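Stermont Table Cell, Two-Arm Version
Service and Set-up Guide
Section 5: Wrist Camera and Finger Pads

Revised 27th June. Replaces the April issue of this section. Sections 3 and 4 are unchanged.

5.1 Scope

This section covers seating the wrist camera, fitting and checking the finger pads, zeroing the gripper, and the tableware check run that closes the job. It applies to both arms. Arm base mounting, shoulder cables and the emergency stop circuit are covered in Section 3.

Do the work with the table loaded as it will be used. Both fingers must show in the lower part of the wrist view, open or closed on an object.

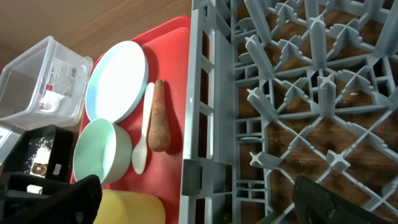
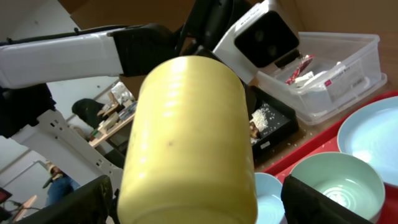
Does the camera have to be set again after a pad change?

The camera setting is kept through a pad change, provided the two bracket screws have not been loosened. Run the gripper zero (5.5) and the check run (5.6). If either bracket screw has been turned, start again from 5.3.

5.2 Tools and parts

Hex key, 2 mm (bracket screws)
Hex key, 3 mm (finger screws)
Torque driver with matching bits
Lint-free cloth and lens fluid
Brurkik pad set, one left and one right
Thread lock, low strength
Derkitz zero block
Soft brush, dry

Pads are sold in pairs and are to be changed in pairs. A new pad against a worn one closes off center and will fail step 6 of 5.5.

The zero block is stamped with the gripper serial range on its short side. Blocks for the earlier gripper are the same color and will fit between the fingers. They give a wrong zero. Check the stamp.

5.3 Seating the wrist camera

CAUTION: Remove arm power before putting a hand between the wrist and the fingers. Setting the speed slider to zero does not remove arm power. The brake on the last joint releases when the hold button is pressed, and the wrist can turn under its own weight.

1. Move the arm to the Service pose from the Arms page. Wait for the status line to read Held.
2. Turn off arm power at the cell box. Leave logic power on so that the camera view stays live.
3. Check that the camera cable runs along the outside of the wrist and is held by the clip. There must be enough slack for a full turn of the last joint in either direction.
4. Loosen both bracket screws by half a turn. Do not take them out. The nuts behind the bracket are loose and will drop into the wrist cover.
5. Push the bracket back against the stop and hold it there.
6. Open the Cameras page and select the arm you are working on. The page lists the arms as L and R, as seen from behind the bases.
7. Turn on Guide Lines. Tilt the bracket until the lower guide line crosses both fingers just behind the tips.
8. Tighten the screws a little at a time, changing from one to the other. Watch the guide line as you tighten. The bracket tends to creep upward on the last quarter turn, and a small allowance downward before tightening will usually cancel this.
9. Wipe the lens with cloth and fluid. Do not spray fluid on the lens.

NOTE: Fingers close to the lens appear soft in the view. The focus is fixed for the working distance. Do not try to refocus the lens to sharpen the fingers; the ring is sealed at the factory and breaking the seal voids the camera calibration.

NOTE: If the view is upside down, the camera was fitted to the bracket the wrong way round. Do not correct this with the Rotate setting. The setting changes the display only, and recorded files keep the original direction.

5.4 Changing the finger pads

Change the pads when any of the following is found:

- the surface pattern is worn smooth at the tip
- a corner has lifted or torn
- the pad can be moved sideways by hand
- the cycle counter on the Gripper page has reached 3,231

The counter limit is for smooth, light objects such as plastic cups and bowls. Rough or heavy objects wear the pads sooner. The counter does not know what was held, so check the pads by eye at the start of each week of use whatever the counter reads.

1. With arm power on, open the gripper fully from the Gripper page. Turn off arm power.
2. Remove the finger screws and slide the old pad forward off the finger.
3. Brush out the channel. Food dust, rice and crumbs collect at the back of it and will hold the new pad off its seat. Use the brush dry.
4. Slide on the new pad until it clicks. Left and right pads are marked on the inside face. The angled edge goes toward the camera.
5. Put one small drop of thread lock on each screw and fit the screws by hand.
6. Tighten to the torque printed on the pad packet. Packets from different lots do not all carry the same value. Use the value on the packet in hand.
7. Repeat for the other finger.
8. Reset the cycle counter. The reset button is grayed out until arm power is back on.

CAUTION: Do not clean new pads with alcohol. It hardens the surface, and smooth round objects will slip. Use water and a cloth, and let the pads dry before closing them.

5.5 Zeroing the gripper

Zero the gripper after every pad change, after a collision stop, and after any firmware update to the gripper.

1. Clear everything from under the wrist. Trays, racks and containers may stay on the table if they are outside the service circle.
2. Turn on arm power and release the hold.
3. Open the Gripper page and select Zero. The fingers open to the end stop and wait.
4. Hold the zero block between the pads by its long tabs. Keep fingertips on the tabs only.
5. Press Close Slow. The fingers close on the block and stop.
6. Read Offset L and Offset R. The two values must agree within the band shown beside them. If they do not, open the gripper, check that both pads are fully seated, and repeat from step 3.
7. Press Store. Remove the block after the fingers have opened.
8. Close the gripper with nothing between the pads. The pads must meet along the full width of the tips with no light showing.

A pair that meets at one corner only has a bent finger. Bent fingers are not to be straightened on the cell. Replace the finger and start again from 5.4.

5.6 Tableware check run

The check run uses ordinary objects of different shapes. Any set may be used, but keep the same set for the same cell so that results can be compared. A suitable set has one upright cylinder, one bowl, one flat plate and one thin item such as a spoon. A tray with a raised rim is recommended. The rim stops a dropped item from rolling to the other arm.

1. Place the tray in reach of both arms. Stand the cylinder clear of the other items.
2. Keep other arm and gripper traffic out of the area. Only the arm under test is to be enabled.
3. Select Check Run, then Tableware, then the arm.
4. Jog the gripper to the cylinder with the fingers open and level. Close at low force.
5. Lift clear of the tray and hold for 5 seconds. Watch the wrist view. The object must not turn or slide between the pads.
6. Lower, release and back away in a straight line.
7. Repeat with the bowl, gripping at the rim.
8. Repeat with the thin item. Bring the tips down until the tray is just touched, then raise by one jog step before closing.
9. Run each item 3 times. Enter the result on the Check Run page.
10. Disable the first arm, enable the other, and repeat from step 3.

The plate is used for a reach check only and is not lifted. Bring the open fingers over the near rim and confirm that the rim can be seen between them in the wrist view.

NOTE: Clear containers and shiny surfaces may give a false depth reading. Do not use them as check items. They may stay on the table during the run.

5.7 Faults

Wrist view freezes when the wrist turns. The cable is pulled tight at the clip. Free it, add slack and refit the clip. If the fault stays, replace the cable.

Object turns in the grip. Pads are worn, wet or greasy. Clean with water first. If the fault returns on the next run, change the pads.

Offset L and Offset R drift between runs. Finger screws are loose or were fitted without thread lock. Remove, clean and refit as in 5.4.

Guide line has moved since the last check. The bracket has slipped. Repeat 5.3 in full.

Gripper stops early on thin items. The zero was stored with the wrong block. Check the stamp and repeat 5.5.

Page shows Pad Unknown. The pad type was not selected after the counter reset. Choose Brurkik from the list. Pads marked Yoon fit this gripper and are listed separately, with a lower force limit. Do not mix the two makes on one gripper.

5.8 Record

Enter the arm, the pad lot, both stored offsets and the check run result in the cell log. Keep the old pads with the log until the next check run has passed.

Continue with Section 6, Cable Covers and Table Clamps.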